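Chapter 4
Paper in Plastic: What the Pouch Does and Doesn't Do

Office suppliers make large claims for the clear zipper pouch. The Zonurex catalog calls it "a filing system." It is a bag. A stack of paper that was in no order before will be in no order inside it, and this chapter starts from there.

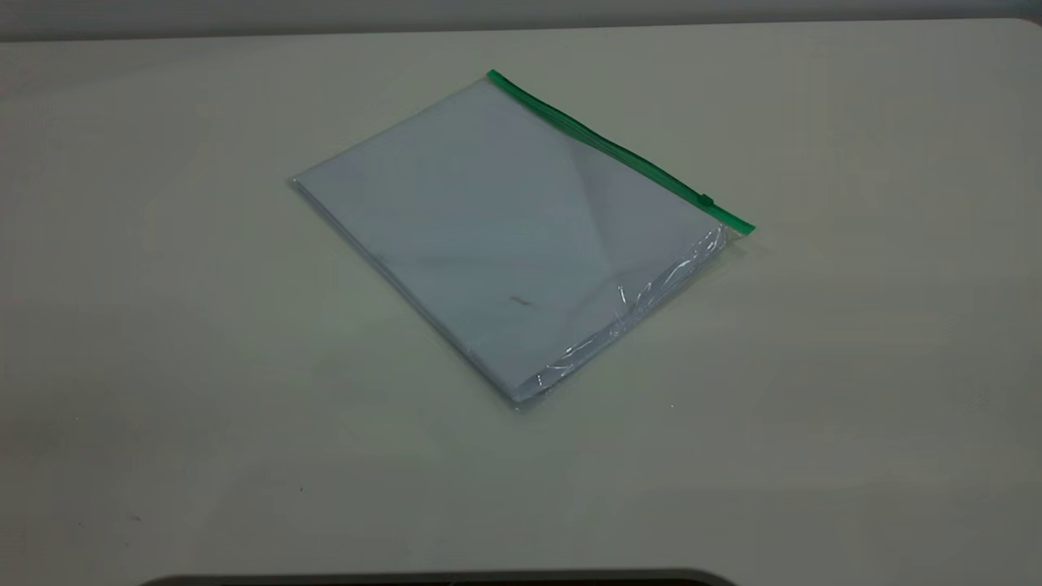
How full should a pouch be?
Full enough that the sheets can't slide, with a little room left at the edges so the zipper isn't forced.

The Wotthorpe records room bought 2,000 pouches and labeled 19 of them. We will come back to Wotthorpe in Section 4.3, mostly as a warning. Clear plastic shows you the top sheet, and people tend to take that as knowing what's underneath.
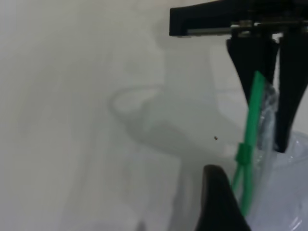

Page last changed: February

Closures get the same sales talk. A green zipper looks tidy, and so does a green twist tie, but neither one tells you what you packed. Before you pick a closure, ask how often the papers will come out again. 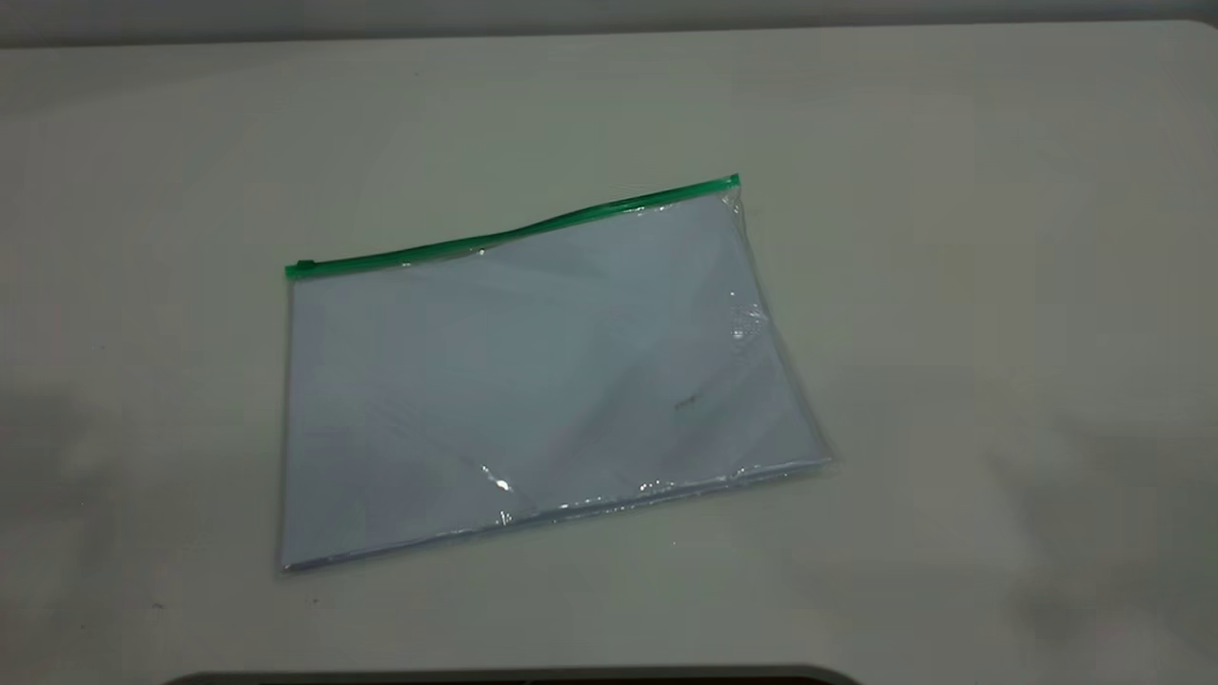 Damgaard objects that a labeled pouch beats a folder for anything carried between buildings, and that this chapter is too hard on it. Perhaps. Exercise 1 asks you to test the claim with your own papers.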